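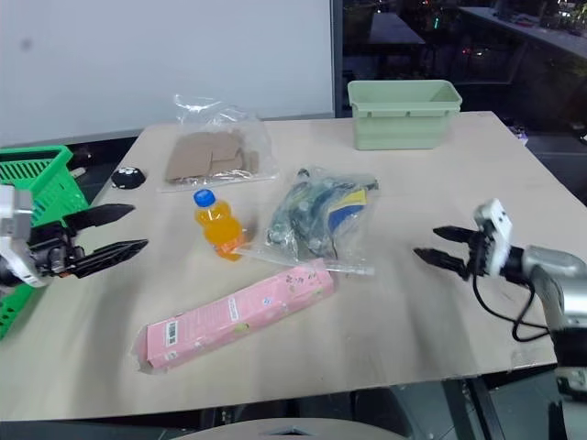
About Prirdale Funeral & Cremation

Small funeral home, family run, over 40 years in Gostby. Started in two rooms on the main street. Same street now, bigger building, better parking (lot is around back, enter by the side road).

We handle burials, cremations, memorial services, graveside only, and shipping to or from out of state. Also obituaries. If you want to write your own, great, send it over and we'll check the dates and get it to the paper. If you don't know where to start we have a form with the basics – born, married, worked, who's left behind – and we'll draft it from that. Deadline for the next morning's paper is 2 p.m. and they do not budge on it.

Second chapel is in Bloxham. Smaller, seats less people, but it has the organ and a kitchen for lunch afterward. Families from Hundon usually use that one, shorter drive. Same staff at both so call either number.

Phones are answered day and night. After 7 p.m. it rings through to whoever is on call, give it a few extra rings. If a death happens at home and hospice is involved, call the hospice nurse first, then us. If its unexpected, call 911.

Prices. We give them over the phone, no name needed. Printed list at the front desk in both places, take one home. Payment plans yes, ask. We can work with most life insurance policies directly, bring the paperwork if you have it and if you can't find it come anyway.

Preplanning is by appointment, usually under an hour. You don't have to pay anything to put your wishes on file. Lots of folks do it in January for some reason.

Veterans – please bring discharge papers, we'll request the flag and the honors.

Grief group meets monthly at Bloxham, coffee provided, open to anybody, doesnt matter which funeral home you used. No meeting in July.

Old guest books and unclaimed photos from services are kept at the Gostby office. Ask at the desk, we'll look.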